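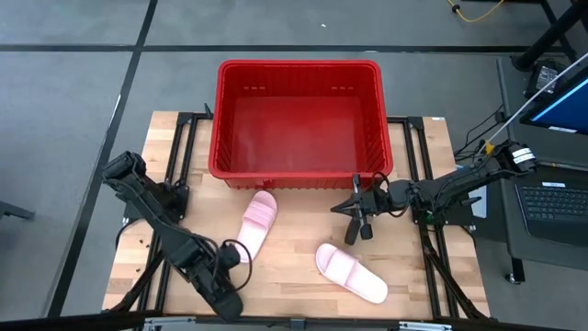
Yutong Ding recorded most of *Sadwood* between one and four in the morning, when the refrigeration plant next door cycles down and the noise floor in her room drops far enough to leave a microphone open. The album is her third under her own name and the first to use no synthesizer. Its sources are a bass clarinet, a harmonium with two dead reeds, and a pair of tape machines running the same loop at slightly different speeds.

"The clarinet goes into both machines at once," she says. "One is set a little slow. After a minute you hear a chorus effect, after five you hear an echo, and after that they're two separate parts. I don't decide where the parts land. I decide when to stop."

The loops are long by the standards of the form. The opening piece, "Follside," is built on a length of tape that takes 15 seconds to come around, strung between the machines and a weighted spool on a mic stand. Ding tried shorter lengths first and found that the ear locked onto the splice. At 15 seconds the splice is still audible as a soft drop in level, but it comes rarely enough to read as breathing.

She came to tape late. Her training was in orchestral clarinet, and her first two records were made on a laptop with a granular patch she wrote herself. She stopped using it in the middle of a tour.

"I could change anything at any point, so I was always changing something," she says. "Somebody played me a board recording of one of those sets and it was all adjustment. There were maybe 10 minutes in the whole night where I left a sound alone."

The harmonium was bought for parts and then kept. Two of its reeds in the lower octave don't speak, and a third comes in nearly a second after the key is pressed. On "Mao," the longest track, Ding wrote the chord sequence around the gaps. The low root is missing from every second chord, and the bass clarinet fills it only on the last pass. She played the bellows by hand and left the mechanical noise in. A gate had been tried on the channel and removed it well enough, but it also removed the first part of every note.

Asked how much of the record is written down, she gives a precise answer. The harmonic plan of each piece is notated, usually on a single sheet, with the order of entries and a target level for each machine. Rhythm and duration are left open. The clarinet lines are improvised against the plan, and she allows herself one full take per night.

"If I do a second take, I'm copying the first one," she says. "So I go home. The next night I've forgotten enough."

The process produced a large pile of material. Ding keeps a log of every pass through the machines, including false starts, and by the end of February it stood at 2,406 entries. Of those, 228 were transferred to disk for listening. The finished album uses sections from fewer than a dozen, and only "Follside" is a single uncut take.

Mixing was done at Domero, a one-room studio with a console from the late seventies and no automation. Fader moves were made by hand in real time. Ding is dry on the subject of vintage equipment and doesn't claim the desk improved anything. Its line amps hiss, and two channels had to be patched around. What she wanted was the restriction.

"With automation you can draw a fade that no hand would make," she says. "I wanted every fade to be something a person could do with two hands while also reading the sheet. Some of them are uneven. There's a place on 'Mao' where the left machine goes down in two steps. That's me turning a page."

The stereo picture is simple. Each tape machine is panned hard to its own side, and the dry clarinet sits in the center, about six decibels under the loops. The only reverb is a spring unit on the harmonium send. On headphones the drift between the two sides is plain from the start. On speakers it takes longer to come forward, and in a live room it can disappear altogether, a problem she is still working on for the stage version.

Her current solution is to put the loudspeakers further apart than a venue would normally allow - at the side walls, if the cabling reaches - and to seat the audience in between. The tape loop itself travels badly. Humidity changes the tension, and the weighted spool has to be rebalanced after every load-in, so she now carries a set of washers and adds or removes them during soundcheck.

A vinyl edition is planned, though "Mao" runs too long for one side at a reasonable level. Ding has been offered an edit and has turned it down. The piece will be split at the point where the slow machine falls one full loop behind, and side two will pick up from there with the needle noise over the first chord.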